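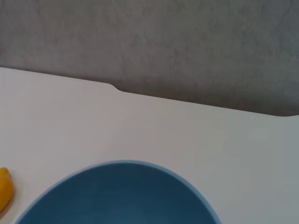 p. 3 of 16

start here, no title slide. Blue bowl, white table. Dull on purpose - fruit into a bowl is the chore everyone in this room asks me about. Can machines do it yet? Sometimes. Kuvero arm ran it 737 times in February, ask Corrado for teh split.

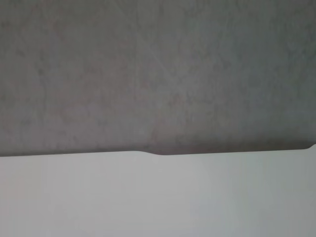 then wiping down. Harder!! edges, corners, how hard to press. Lornier say 3,000 hours before they'd trust it in a shop. Pause. Would you let it near your own kitchen? hands up, then over to Abdelkrim for the shop floor bit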